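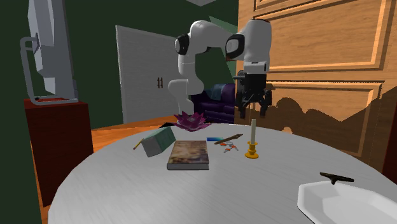

Clearing a Table Is Still Hard Work for a Machine

Apr 4, 2018

Readers of this blog have asked for my position on household robots following the Prerkia trade days in Brirnitz. My position is that they are not ready, and that the reasons deserve more attention than the announcements do.

Consider the ordinary task of clearing a table. A box or a hardcover book offers flat sides and a predictable weight. A pencil offers very little to hold. Keys shift against one another as soon as they are touched, and a candle standing in its candlestick must be lifted with the stick or removed from it, a decision most people make without noticing. A gripper with two fingers has to meet each of these with the same motion: open, lower, close.

Simulation has helped. A program can rehearse the same pick 3,000 times overnight, and no petals are bruised in the process. What it learns there does not always carry over to a real room, where friction, glare and clutter are less orderly – and where a dropped candlestick leaves a dent.

Shop floors are further along. The Hyvönen packing line in Korville, which I visited last August, handles 28 kinds of carton without assistance. The cartons arrive one at a time and facing the same way. Household belongings do not.

I would therefore advise against budgeting for a domestic machine this year. Where a purchase is under discussion, ask the vendor to clear a table that you have set yourself, with the contents of your own drawers, and to do it twice.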